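Trillau Digital Assets Office
Thread: new licensing rules for stablecoin issuers, 1/8 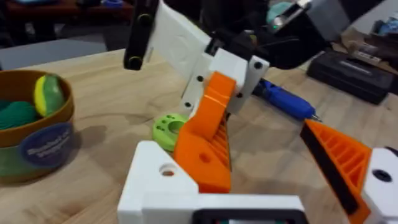
Orange gripper finger and white bracket over a light wooden tabletop.

2/8 The Office has published its final rules for firms that issue payment stablecoins to residents of Trillau. The rules take effect in June. Issuers already operating must apply for a license by then or stop taking new customers.

3/8 We received 849 responses to the consultation. Of these, 381 came from individual holders. Most asked for clearer redemption rights.

4/8 Under the final text, an issuer must redeem tokens at face value within 10 business days of a valid request. The draft had allowed 30. Fees for redemption must be posted before purchase.

5/8 Reserves must be held in cash or short-term government debt, in accounts kept separate from the issuer's own funds. Reserves may not be lent or pledged.

6/8 Caka and Bratden have told the Office that they intend to apply. An intention to apply is not a license. Please check the public register before buying any token.

7/8 The Picard token remains under review. Existing holders may still redeem. Questions about an individual balance should go to the issuer first, and then to our complaints desk.

8/8 The rules do not cover tokens without a fixed value. A separate paper on trading platforms will follow. Application forms and the full text are on our website under Licensing.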